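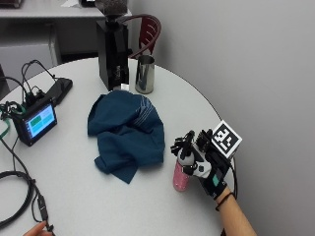 Elspeth Rankin says a hallway should be finished before you so much as look at the living room, and that anyone who does it the other way round will be stepping over boots for years. She told me this while stepping over my boots.

I've lived in this house in Himbridge for nine years and I have done the living room twice. I've done the bedroom, the bathroom, the weird bit of landing where the previous people kept a fish tank. The hallway I just sort of walked through, quickly, with my eyes on the kitchen. It had one hook (one!), a radiator, a bulb with no shade and a color on the walls I can only call old envelope.

So in July, when any sensible person would be out in the yard, I decided to get it ready for winter.

My first idea was to pay somebody. I had a very nice joiner come over from Fokley and measure up for a wall of built-ins, with a bench and cubbies and a tall door at the end for the vacuum. He drew it on the back of his own business card and it was gorgeous, I still have the card. Then the quote came through at $1,939, before paint, and I made myself a sandwich and lay down for a bit.

What he did leave me with was a measurement. The long wall, from the front door frame to the bottom stair, is 76 inches, and I had never known that in nine years of living next to it. I'd been looking at benches online that would have blocked the stairs completely! If you do one thing this weekend, measure your hall, and measure how far the front door swings too. Mine swings a lot further in than I thought, and it would have hit every single coat rack on my wish list.

The clear-out took a whole Himbridge heatwave. I carried everything to the backyard, and I do mean everything – the coats, the shoes, the umbrella with the duck handle, a box of keys that don't fit any door I own. My rule was that if it hadn't left the house on a person since last winter, it didn't get a hook. Four coats went to the thrift store. I kept the duck umbrella, which has not left the house on a person since about 2015, but I make the rules.

Then paint. I went to Stolum, the little paint place behind the station, meaning to buy white, and came home with a soft mushroomy pink that I wouldn't have looked at twice on the chart. The hall gets no daylight apart from the strip of glass over the door, and every white I'd tried on the wall went gray by lunchtime. The pink doesn't. In the evening with the lamp on it's the coziest thing, and I've caught myself sitting on the stairs just to be in there. I took it over the woodwork as well, radiator included (get the proper radiator paint, please, and do it while the heating's off), and that made the whole space feel wider. I was braced for it to feel like the inside of a shell. It does a little. I love it.

The bench came from a yard sale and cost me $25, with one wobbly leg and a lid that lifts. Wood glue and a clamp overnight sorted out the leg. Scarves and gloves live inside now, in two old pillowcases, one for mine and one for whoever's visiting. Above it there's a long peg rail, and above that a shelf for the hats. I hung the rail a few inches lower than the instructions tell you to, and now my niece can reach it and hangs up her own jacket. Sometimes.

Boots were the real headache. I tried a rack, which tipped. I tried a basket, which turned into a sort of boot soup. In the end I bought a deep tray with a lip, filled the bottom with smooth pebbles from the garden center, and stood the boots on top so the mud and the melt can drain down. You do have to rinse the pebbles every couple of weeks, and I won't pretend I'm looking forward to that in January. If you've got a dog, maybe go for the plain tray. Elspeth's terrier took one of the pebbles home.

For light I swapped the bare bulb for a fabric shade and put a small plug-in lamp on the windowless side, on a timer that comes on at four in the afternoon. I set it up in summer, so for weeks it was glowing away in broad sunshine, but the first dull afternoon I came home to it I was ridiculously pleased with myself.

The whole thing, paint and bench and rail and pebbles, came to $134. I still want a runner for the floor. I've been going back and forth between a stripe and something dark that won't show the dirt, and Elspeth has lent me one of hers to try, on the condition that I take my boots off first.

Magazine > Around the House > Small Spaces > Hallways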